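Workshop book, Ivton, bench 2
Monday, started 8.40

Clusia display job: oval platform + black knits

Carrying on from last week's page. To sort today: does the oval show marks, what do the black fabrics leave behind on it, which cleaner, and can we get the rib and the smooth black to look like the same black. Client wants both on the same stand. Fabric list from them still has the old codes so I am just calling them rib and smooth.

Heating was off over the weekend, room freezing till ten. Left the cloth rolls out of the store to warm up before cutting anything. Swept first. Should have swept last thing Friday, there was thread everywhere.

Platform, cleaning

Weighed it on the parcel scale before anything else, 2270 g. Clusia sheet gives no weight so write it on the crate label. Two feet pads missing on the underside, replaced with felt ones from the drawer. They are a hair thicker than the old ones. Rocks slightly on the bench, but the bench isn't flat either. Check on the floor.

Cleaning tries on the underside first:
- warm water and a drop of washing up liquid, cotton cloth. Fine. Dries with a faint bloom if you leave it, so buff.
- Fröhlich spray, the one in the tall bottle. Shiny for ten minutes then smeary. Pulled lint out of the air like mad. No.
- Nastunix wipes. Good on tape residue, streaks after. Use for tape only and then go over with water.
- dry microfibre. Good for dust, useless for finger marks.

So: soapy water, buff, microfibre before every shot. Wipe along the veining not across, may be imagination but I kept missing streaks when I went across.

Veining is soft enough that a bit of grey fluff gets lost in it. Bad news, you think it's clean and then it is on the picture. Side light finds it. The handlamp at a very low angle is better than the ceiling tubes, get down to rim height and look along.

Lint test

Did this properly for once. Same pressure (the flat iron weight, cold), 50 strokes each, white surface wiped between.

Rib, straight off the roll: a lot. Short black fibres, some curled. Most of it came from the cut edge I think, should of taped the edge before starting.
Rib again, edge taped: much less. A few specks.
Rib, washed once and line dried: less again but now it has picked up white bits from the drying rack. Brush before use.
Smooth, off the roll: nearly nothing. Static though, held on to the paper it was lying on.
Smooth, after a go with the tape roller: clean, static worse.

Tape roller sheets stuck in the back of this book, labelled 1 to 5. Number 3 is upside down, sorry.

Conclusion for me: overlock or tape every rib edge before it goes anywhere near the platform. Not negotiable, cost us an hour of spotting last time.

Getting the blacks to match

Problem as expected. On the bench they are the same black. Over the pale top they part company, rib goes a bit dusty because the ridges each catch some light, smooth goes deep and then throws a dull shine wherever it creases.

Tried with both ribs directions. Ridges running across the sleeve look better on a short length, ridges lengthways look longer but twist shows at once. Staying with across, the way the client had it.

Lamp at 3000 K, then the daylight tube. Warm lamp pulls the rib brown. Daylight keeps them closer. Mixed light is hopeless, turn the window side off / blind down.

Creases in the smooth: steamed it from the back, hung it half an hour, came out fine on the flat parts. The part gathered into the wide cuff band still looks bunched. I don't mind it, it is a gather, it's meant to. But the fullness above the cuff wants easing round so it doesn't all sit on one side. Have left it slightly rumpled higher up for now, flat as a board looked worse.

After lunch put it all over the platform and had a proper look. Rib reads well from close to. The white coming up from below helps the lower edge a lot, more than the extra card did. The big area of smooth stays heavy. Card reflector on the right next time and see.

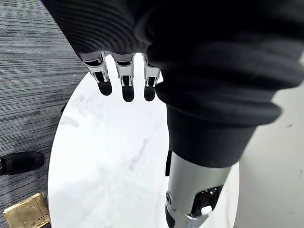

Straps and cuffs

Thin black strap under the cuff: decide if it stays. Either tuck it up inside the band with two loose stitches or let it hang deliberately. Half and half looks like we forgot. Asked Clusia by email, no answer at time of writing.

Cuff band pattern, first draft had it cut on the straight. No give at all, horrible to get on. Recut in the same smooth with the stretch going round. Gather spacing marked in chalk every 2 cm, chalk brushes out ok but NOT the yellow one, the yellow stays. There's a yellow smudge on the test piece, ignore.

Machine notes: needle 75 ballpoint for the rib, 80 for the smooth. Skipped stitches on the rib with the 80, went away when changed. Foot pressure down one notch. Thread is the black from the Nastunix box, reel nearly out. Reel no. 343, order the same number again because the other black is visibly greener, see sheet 4.

Rib edge finish

Tried three on scraps:
a) overlocked, turned once. Neat but thick, edge stands away.
b) overlocked and left. Flat, hangs better. Edge waves if you pull it at all while feeding.
c) fusible tape and hand hem. Best looking, takes ages. Went stiff on one piece where the iron was to hot.

Going with b for the back and c for anything that faces front. Don't stretch it. Lay it on the table, let the feed take it.

Storage

Oval goes back in the crate on its edge with the felt either side. Not flat, last time something got put on top. Crate lid screws are in the jam jar on the Fröhlich shelf, one short.
Knits rolled not folded. Tissue between rib and smooth or the lint just walks over.

To do
- order: thread 343, two tape roller refills, felt pads (thinner)
- tape all rib edges, incl. the leftover length
- cuff no. 2, stretch going round
- platform on the floor, check for rocking
- card reflector, big one, right hand side
- chase Clusia about the strap and ask which fabric codes are current
- empty the hoover before using it, it blows black fluff out the back

Stopped 5.15. Left the blind down and the daylight tube where it was, please don't move the stand, there's tape on the floor for the feet.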